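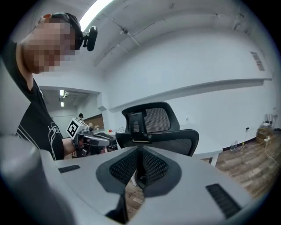 Atieno Bakilana told me to skip the main hall and go straight to the shed out back, where the old looms are, and to do it before the coach parties arrive. She'd left that as a comment under my last post, and I'm so glad I listened, because by eleven you couldn't move in there!

So, the Kotus mill open day. I've wanted to go for years and something always got in the way (a wedding, a flat tire, my own bad planning). They open the doors one weekend each November, tickets are 3 dollars, and for that you get the whole building, all 125 years of it, plus a cup of very strong coffee.

The shed has 26 looms, and on open day they run four of them. I was not ready for the noise. You feel it in your teeth. Adelino Patrício was at the one nearest the door, weaving a gray and cream blanket, and he let me stand close enough to watch the shuttle go over and back until my eyes gave up. He stopped twice to fix a broken thread, and both times I completely missed how he did it – his fingers just went in and the thread was whole again.

After that I went up to the dye room, which smells like wet sheep and vinegar. I liked it a lot more than that makes it sound. There's a wall of sample cards going back decades, each with a little tuft of wool tied through a hole and a recipe in pencil. My favorite was a mustard from a batch called Stasiv. They don't make it anymore. I asked.

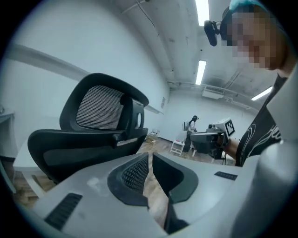 The finishing floor was the quiet part of the day, and I could have stayed there all afternoon. Blankets get washed, stretched, brushed and then checked by hand against the light, and Waltraud Reisinger showed us how she finds a slub by running her palm across the cloth with her eyes shut. I tried it and found nothing. She found two in the same spot.

Lunch was pea soup in the canteen, decent, a bit salty. The line for it was long, so go early or bring a sandwich.

Then the shop, where I had promised myself I'd only look – and came out with a seconds blanket and a bag of thread ends for my niece. The seconds are on the back shelves behind the scarves, and I had to check mine twice to find what was wrong with it (one wobbly stripe near the hem).

Parking is in the field across the road and it gets muddy, so wear boots. The last tour goes at three, and the dye room closes a little before that.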